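Collecting demonstrations for a two-arm plate racking task
Student project report, Viklow teaching laboratory
Authors: Iraís Varela, Kiyoshi Ichikawa
Supervisor: Vilhjálmur Norðdahl
27 Oct 2018

1. Purpose

The project was to build a set of examples from which a control policy could learn to move round tableware into a dish rack. No policy results are given in this report. Training is the subject of the second report, by Leopoldo Bermúdez, and we refer to it only where a recording choice was made to suit it.

An example, or episode, is one complete recording from the start pose to the end pose. It holds the joint positions of both arms, the commanded positions, and the video streams. Episodes were driven by hand using a pair of leader arms, with one operator for both sides.

2. Cameras

Two kinds of view were stored. A fixed camera covers the whole table and both arms. A small camera at the gripper covers the fingertips and whatever is between them. The gripper view matters most in the last part of the motion, when the item has to be lined up with a slot and the fixed view may be blocked by the arm.

The gripper view has its own fault. Once an item is held on edge, it takes up much of the picture and hides what is behind it. We considered tilting the camera further out, but this lost the fingertips, and the mount was left as it was. 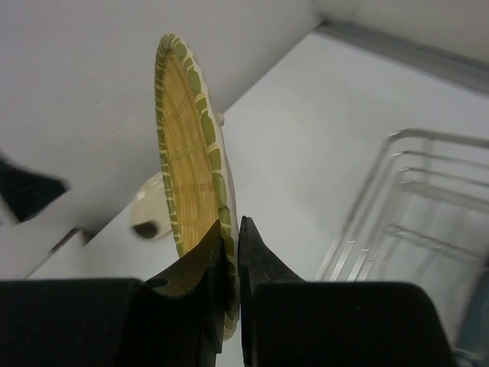 Figure 1. Gripper view with a woven bamboo tray held by the rim.

3. Items

The items were chosen to differ in colour, surface and rim. The woven tray in Figure 1 has a thick rim wrapped in green and cream. Operators were asked to close the fingers on the rim and to avoid the woven centre. A grip too far in was marked as a fault in the log even when the item reached the rack.

Items were laid out afresh before each episode. The layout sheet gave an area for each item and left the exact position and angle to the operator. Fixed marks on the table were tried in the first session and dropped, as the operators began to place everything in the same spots and the spread of start positions was too small to be useful.

4. Recording procedure

a) Both arms are sent to the start pose.
b) Items are laid out according to the sheet.
c) The operator takes the leader arms and starts the recording with the foot switch.
d) The items are moved in the order given on the sheet.
e) Both arms return to the start pose and the recording is stopped.
f) The operator enters a result code and a short note.

Result codes were: complete, complete with fault, failed, and void. Void was kept for recording errors such as a lost video stream. A dropped item did not end an episode if it could still be reached. The operator was to pick it up again and carry on, and the note was to say so. These recoveries were kept in the set at the supervisor's request.

Sessions were limited to 30 minutes per operator. In an early trial without a limit, the later episodes contained long pauses with both arms still, and these had to be trimmed by hand.
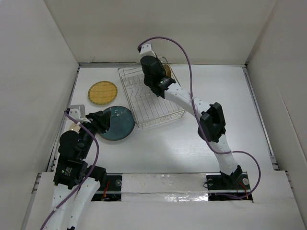
5. WORKSPACE AND ARM LAYOUT

The arms are mounted at the front of a white table with white walls at the back and sides. The plain surround keeps the background the same from one session to the next. Each gripper has a white fingertip piece which can be seen from the fixed camera, although it gives little contrast against the walls.

The wire rack stands towards the back of the table. With the right gripper over the far right of the rack, the wrist partly hides the disc standing there, and the fixed view alone is a poor guide to how it sits between the dividers. The yellow and teal plates lie flat on the left side, the teal one within reach of the left gripper.

Each arm trails a loose purple cable. Rocío Ochoa checked the loops at the start of every session. Too little slack pulls on the wrist at full reach, and too much can cross the fixed view.

6. Data set and checks

In total 700 episodes were recorded. Of these, 193 were removed at review, mostly for trimming errors or a missing stream. Every episode was replayed once at double speed by a person other than the operator. Where the reviewer and the operator gave different codes, the reviewer's code was used.

Time stamps were compared between the streams and the joint log. Six episodes had an offset large enough to be seen on replay and were marked void.

7. Remaining work

The result codes do not record which arm caused a fault, and this has to be read from the notes. A separate field should be added before more data is taken. The layout sheets also need to be stored with the episodes. At present they are on paper in the Viklow cupboard, filed by session number.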